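Small table against a fabric backdrop: toaster position

Juddale_Feven
Posted May 27, 2021

I am laying out a breakfast corner on a light wooden table with black cloth hung behind it. The toaster is white, two slots, and stands at the back. The lead is 3 feet short of where I would like it. Is it acceptable to have the cloth that near the slots?

huang159
No. Drape moves. Pull the toaster forward or clip the cloth further back. Loose folds are the worst case, as they belly out when a door opens.

Tuditz
Disagree in part. Clipped properly, it will not travel far. I would worry more about crumbs on the mat. Which way do the slots run?

huang159
Clips hold the edge, Tuditz. They do nothing for the middle.

brarico
Check whether the cloth is flame retardant. The label should say. If there is no label, assume it is not. Also keep the plate and the drink to one side, so you are not reaching over hot slots.

Juddale_Feven
No label. The letters on it are only pinned, so it can come down and go up again further back. The plate is to the left of the toaster and the bottle to the right, and I would keep both there. The dark grey mat stays in front. Current layout attached, toast in. 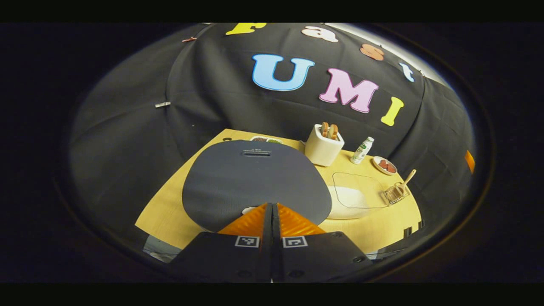
I will move the cloth first and then measure the lead again. If it still falls short I shall turn the table round before buying an extension.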